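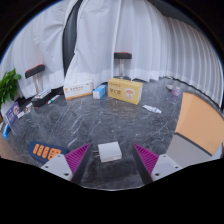

Plostton Community Seed Library
Minutes of the March meeting
Held in the upstairs room at the Plostton branch, 7:00 p.m.

Present: Serena Santoro (chair), Vittoria Barbieri (minutes), and 19 members. Apologies received from the Runov Road gardeners, who had a water main problem.

1. Minutes of the last meeting
Approved with one correction. The bean that did so well last summer was the Sinaga pole bean, and the minutes had it down as a bush bean. Vittoria has fixed the copy in the binder.

2. Seed returns
Wonderful news here. Members brought back 221 packets over the fall and winter, our best year yet by a long way. Tomatoes and beans make up most of it, as usual, but we also have good amounts of lettuce, dill, calendula and a very pretty speckled corn that several people asked for on the spot. We are still short of carrots, onions and anything in the beet family. Serena reminded everyone that these take two seasons to set seed, so please leave a few in the ground if you have the space!

Squash was discussed again. Two members grew out last year's "butternut" and got something round, green and warty (one of them said it made excellent soup). Agreed that squash seed will go on the shelf only if it was hand-pollinated or grown well away from other squash, and that the packet must say which.

3. Germination tests
The paper towel tests are finished for everything older than three years. Peppers were disappointing, and 37 packets have been pulled from the drawers. The old okra came up beautifully, which cheered us all up. Pulled seed will go into the scatter mix for the bank behind the parking lot, except the peppers, which will be composted.

Question from the floor about whether the packets could show the test result. Agreed, this is a great idea. Vittoria will add a line to the label, written in pencil so it can be updated.

4. Spring swap
To be held in April, 10 a.m. to 2 p.m., on the lawn if dry and in the main reading room if not. Doors open at 9:30 for anyone bringing seedlings. Last year's table layout caused a jam by the herbs, so herbs will have their own table near the steps this time. Labels must give the plant name, the year and where it was grown. Store-bought seed is welcome as long as the packet is unopened.

There will be a children's table again with sunflowers and peas. Members asked for fewer egg cartons and more newspaper pots. Anyone who can fold newspaper pots, please start now.

5. Envelopes and money
We have used nearly all of the coin envelopes. Serena got a price for a box of 4,000, which should last until well after the next harvest. Approved by show of hands. The larger envelopes for beans and corn will wait until summer.

The phone line for seed questions has moved to Briltel and the number is the same. Messages are checked every other evening.

6. Growing guides
The tomato guide is done and reads really well. The bean guide needs someone to check the planting dates against our last frost. Basil and cucumber are still open - see Vittoria if you would like to write one. A single page is plenty.

7. Other business
The dehumidifier in the seed closet needs emptying more often than it gets it. A sign-up sheet is on the closet door.

Thanks to whoever left the jar of hollyhock seed. Please tell us the color.

Meeting closed at 8:40 p.m. Next meeting after the swap, same room.

Actions
Vittoria: new label line, finish tomato guide copies
Serena: order envelopes, book the lawn
All: newspaper pots, carrots left to flower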